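Family History Workshop, Handout 5
Reading Parish Registers When the Names Won't Sit Still

Okay, so last time we got as far as ordering records, and a bunch of you stayed late asking what to do when the family you're after seems to vanish between one register and the next. Let's spend this session on that. I'm using my own mess as the sample (my great-grandfather, Algirdas Luik), mainly so I don't pick on any of your trees!

What I started with

A funeral card and a story. The story said he came from a village called Timska and worked at a sawmill in Wamico after he crossed over. The card gave a birth month, March, and no year. I've started with less, but not often.

The spelling problem

I went through the Timska baptisms looking for Luik and got nowhere. Then I tried reading the surname column out loud, which I know sounds silly, but please do it. The priest wrote what he heard. I found Luik, Luick, Lujk and once just Lu with a squiggle after it. Same father, same farm number, same godmother over and over. The farm number was 917, and once I had that I mostly stopped looking at the surname at all.

So, for your own family, write these at the top of your page before you open a register:
Every spelling you've seen, even the ugly ones
The farm or house number, if the parish used them
Names of godparents and witnesses
The next parish over (mine was Brasitz)

Why the next parish over matters

People got baptized where the road was passable. In my case 2 of the children were carried to Brasitz, and I would have sworn that family had a gap. A gap in the children usually gets read as a death or a father who was away, and sometimes it was. Check the neighbors first. It takes an afternoon.

Godparents are your friends

I can't say this enough — copy down the godparents every time, even when you're tired and the handwriting is awful. They were often aunts and uncles, and a married aunt will hand you a surname you'd never have thought to search. Mine turned up as a witness at a wedding in Tapia years later, and from her I got the whole other branch.

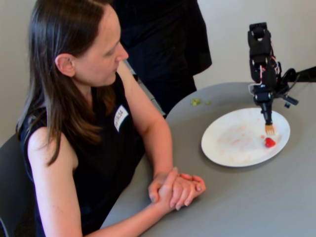 Back to the transcribing itself. Celeste Echeverría, who taught this course before me, had a rule that I've kept: copy the entry exactly as written, mistakes and all, and put your own reading on the line underneath in brackets. Don't fix the spelling in the top line. You'll be tempted! If you tidy up Lujk to Luik today, in a year you won't remember which one the priest wrote, and you'll have to go back to the film and find it again (ask me how I know).

Same goes for dates. If the register gives a feast day, write the feast day, then work out the calendar date below it. Watch out for old-style and new-style dates in the eastern parishes.

For next time

Pick one family with 2 or more children and fill in the worksheet on the back. Leave blanks where you have blanks. Bring your godparent list too, and a pencil, and the page you're most stuck on. We'll start with the wedding entries.

Handout revised 10/15/23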